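Última actualización: jueves, 18:40

Usamos cookies propias para recordar sus preferencias. Aceptar / Configurar

Cuaderno del taller – mesa 3, pinza Ristero
Anota: Efren Manalastas

Jueves, 9:15

Empiezo la prueba que quedó pendiente de septiembre: comparar los dedos Ristero con los dedos Castillo, que son los que usamos desde el principio. El mismo brazo, el mismo controlador Zulto, la misma pieza azul con engranaje y eje metálico. Trinidad Barrios me pidió que no cambie nada más entre una serie y otra, y tiene razón, porque la vez pasada cambiamos también la velocidad y después no pudimos decir qué hacía la diferencia.

Fuerza de cierre al 60 en la escala del controlador. Todavía no sé a cuántos newton corresponde en los dedos nuevos, la tabla que tenemos es solamente para los Castillo.

10:30

Primera serie con Castillo, 12 agarres sobre el eje metálico. Tres se perdieron, todos de la misma manera: el eje gira entre los dedos cuando el brazo empieza a subir, y la pieza se inclina. Esto ya lo conocíamos. Guardado en el registro 3863, con las dos cámaras.

Deolinda pregunta si el offset de la muñeca es el corregido. Sí, lo revisé antes de empezar. La cámara de la muñeca y la fija tienen una pequeña diferencia de reloj, hay que alinearlas a mano hasta que Macario termine el programa nuevo.

11:50

Cambio a los dedos Ristero. El cambio tomó más tiempo de lo que esperaba porque el tornillo del lado izquierdo entra torcido si no se sostiene el dedo con la otra mano – lo escribo para el próximo que lo haga. Después, calibración del cero otra vez.

Probé dos maneras de agarrar: por el eje metálico y por el cuerpo azul. La primera es más delicada para la altura, si la punta baja demasiado toca la mesa y el controlador se detiene por exceso de corriente. Con la segunda, lo que más me importa es que el eje azul quede centrado entre los dedos.
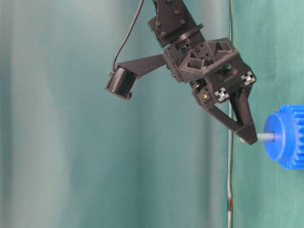
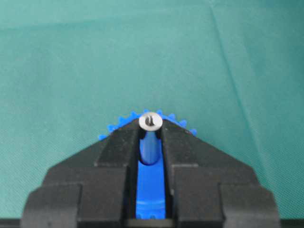 Segunda serie, 13:20

Con los Ristero, 12 agarres sobre el eje metálico, uno perdido. Sobre el cuerpo azul, otros 12 y ninguno perdido, pero en dos casos la pieza entró un poco girada y los dedos la acomodaron al cerrar. No sé si esto lo debemos contar como bueno. Para el montaje sí importa, porque los dientes tienen que llegar en la posición que espera el otro engranaje.

Dudas que me quedan:
– Si la mejora viene de la forma de la punta o de que los dedos están nuevos. Los Castillo tienen mucho uso.
– La tela verde se mueve cuando la punta la roza. Quizás conviene tensarla con las pinzas Mollex que están en el cajón.
– Trinidad Dumlao propone repetir con la fuerza más baja. Me parece bien, pero después de tener la tabla.

16:05

Repetí tres agarres con los Ristero para ver el punto de contacto en la cámara fija. La vista está girada, se lee mal la altura de la punta. Mañana la pongo derecha en el programa, sin mover el soporte.

Pendiente: pedir a Macario un juego de dedos Castillo sin uso y hacer otra vez la primera serie. Dejo los Ristero montados, por favor no desmontar.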